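How to put together a portfolio for an animation or game art program

Posted by Siobhán Ó Néill, December 22, 2025

Application season is my favourite time of year. I teach the Saturday portfolio class at Tridance in Sarnia, and by now the hallway is full of people carrying sketchbooks held together with elastic bands, and I love every bit of it! If you're applying to a college program in animation, game art or 3D modelling and you don't know where to begin, start with the steps here and change whatever doesn't suit you.

Before you begin

Read the requirements for each school you're applying to, all the way through. Every school asks for something a little different. One wants life drawing and a storyboard, another wants a short written statement and no video at all. Print them out and highlight the file types and limits. A gorgeous portfolio in the wrong format may never get opened.

You'll need a folder for finished work, a second folder for maybes, and one honest friend who doesn't draw.

Step 1: Gather everything

Pull out the lot — school assignments, doodles on the backs of receipts, the half-finished model you gave up on in October. Don't judge any of it yet. Photograph paper work near a window on a cloudy day, with the page flat and your phone held parallel to it. Direct sun bleaches out pencil lines and gives you a nasty shadow of your own head.

Step 2: Cut it down

Now be tough. If a school lets you choose how many pieces to send, I'd aim for 20 at the very most, and fewer is fine. Keep anything that shows you looking closely at the real world: hands, shoes, your kitchen, the dog asleep. Fan art can stay if the school allows it, but keep it to one or two pieces.

Your honest friend comes in at this point. Spread everything on the floor and ask which ones they'd stop to look at. Then stay quiet while they answer (this is the hard part).

Step 3: Fill the gaps

Most people find they have plenty of characters and hardly any places for them to live. Set a timer for 60 minutes and draw one room from life, in perspective, with the furniture where it really is. Do that four times in different rooms and you'll see a huge jump between the first and the last. I still do this one myself and it's a treat.

If you work in 3D, make one simple set and light it well. A table, a floor and a few everyday objects will do nicely. Try several camera heights before you settle on one, and look at what each does to the shadows.

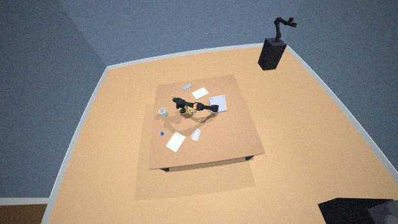

Save a version without any textures as well. Reviewers like seeing plain grey forms, and a wireframe next to the final render tells them you understand how the model was built. Label both with the software you used and how long you spent.

Step 4: Show your process

Put in at least one project from first scribble to finish. My student Ó Gríofa built his whole application on a short called Drultumport, about a harbour town that floats away one night, and he included six pages of thumbnails he'd nearly thrown in the recycling. Those pages were what his interviewer wanted to talk about!

Step 5: Put it in order

Open with your second-best piece and close with your best. Group similar work together so the person flipping through isn't jumping from charcoal to pixel art and back again. Leave some white space and pick one plain font for your captions.

Step 6: Check the files and send them

Rename each file with your last name and a number. Open them on a computer that isn't yours, and play any video right through to the end with the sound on. Upload a few days early if you can manage it — those application sites get very slow on deadline night.

Then go and draw something just for fun. Saturday classes start up again after the holidays, and you're welcome to bring your maybes folder along.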